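Stainless paper towel holder leaves rust rings on the counter – can I stop it?

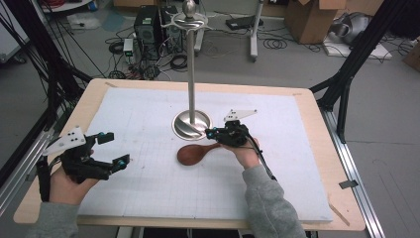 Asked by Rochelle Holloway
Kitchen & Laundry
1142 views

I have a freestanding paper towel holder, the kind with a heavy round base and a rod up the middle with a ball on top. It was sold as stainless steel. It has stood next to my sink since July, and now whenever I move it there is an orange ring on the counter underneath. The counter is white laminate, so it shows.

The top of the base looks fine. It is the underside that has gone bad. There was a thin foam pad on the bottom when I bought it, and half of that has peeled away. I wipe the counter down every night and probably put the holder back while things are still damp.

What I would like to know:

How do I get the ring off the laminate without scratching it? Dish soap did nothing. I tried a paste cleaner called Closis that my sister uses on her stove, and it lightened the ring a little but left a dull patch, so I stopped.

Is the holder worth saving? It cost 15 dollars, so I won't cry over it, but I like the weight of it. You can tear a towel off with one hand.

Does stainless steel rust at all, or was I sold something else?

Malsha Barua
Marked as helpful by the poster

Take the stain first. Mix baking soda with a little water until it is the thickness of toothpaste, spread it over the ring and leave it for 15 minutes. Wipe it off with a soft wet cloth. Don't scrub. If there is still some color, put lemon juice on a folded paper towel, lay it on the spot for a few minutes, then rinse well and dry. I had to do this 2 times on mine. Test a hidden corner before the lemon juice if your laminate has a glossy finish.

No powdered cleansers and no green scouring pads. The dull patch you have now is probably fine scratching and it won't come back, though it will be less obvious once the orange is gone. Never use bleach on rust. It can set the stain.

As for the holder, yes, stainless can rust. Cheaper grades do it sooner, and any grade can if it sits in trapped water. Another possibility is that the base is a stainless shell with a plain steel weight inside it. That would give you a clean top and a rusty bottom. Try turning it over and looking at the edge where the cover is folded under. If the rust is coming from inside that seam, you can't clean it out, only seal it off.

To seal it, peel off what remains of the foam, rub the old glue away with cooking oil and wash the oil off with dish soap. Sand the rust lightly. Leave it upside down overnight somewhere warm, then give the underside two thin coats of clear enamel. After that, stick on 4 clear rubber bumpers, the kind used on cabinet doors. They lift it enough for air to get under. Felt pads hold water, so skip those by a sink.

Zlatko Bošković

Throw it out and get a wall mounted one. I did that and got the counter space back too.

Rafsan Biswas

I agree with Malsha on most of it, but I would not bother with the enamel on a holder at that price. I put mine on a cork coaster and swap the coaster when it gets stained. It has been fine.

One thing to add. If you ever used steel wool on the base, tiny bits of it stay behind and rust by themselves, and it looks as if the stainless is rusting. A nylon brush and some vinegar will take that off. Rinse the vinegar away afterward.

Comment from Rochelle Holloway

Thank you all. I turned it over and the rust is coming out of the seam, so it must be the weight inside. Baking soda took most of the ring off and the lemon juice got the rest. The dull patch is still there. I'm going to try the bumpers on Thursday when I get to the hardware store – if it rusts again after that I'll do what Zlatko said.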